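Section 5: Loading the bedroom scene and running your first pick

Okay, if you've made it through section 4 you've got the simulator installed and the arm moves when you drag the sliders. Now for the fun part! I wrote this for new members of the Markwood robotics club, and it matches the version on the club machines as of August 26, 2026.

1. Open the Vellton launcher and choose Scenes, then Bedroom. The first load takes around 174 seconds on the older desktops, so don't click it twice (I did, and got two bedrooms fighting over one graphics card).

2. Set the random seed to 11. Everybody in the club starts from the same seed so we can compare runs.

3. In the Task box, pick "phone and bowl." Leave the grip force at 5 for now.

4. Press Home and wait until the arm stops moving.

5. Press Run. Keep a finger near the space bar, which pauses everything.

Note: if the arm drifts while it's paused, your physics step is set wrong. Go back to section 4 and redo the step size.

Caution: don't save over the Bedroom file. Use Save As and put your own copy in the Ondville folder, or the next person gets your mess.

6. Once the run ends, open Replay and scrub through it with both the wrist view and the room view.

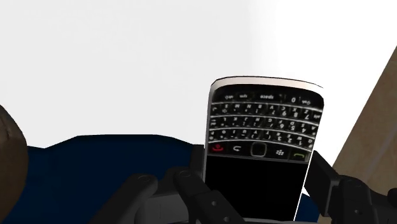
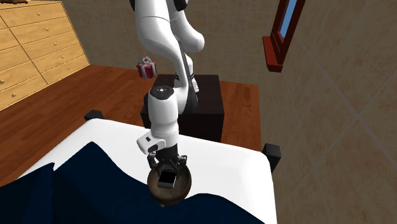 Grip settings are where I lost most of May, so please write yours down before you change anything. Change one number, run it again, look at the replay, and only then touch the next one. Try the wrist view first when you're tuning the fingers. With the phone held keyboard end up, you can see the finger pad pressed close to its left side, and that's the spot I watch. For the bowl I switch to the room view, where you can check how the fingers clamp the rim and how close the bowl is to the blanket. If you want to start over, press Reset and then Home again, in that order. Scoring and the Pană plug-in are in section 6.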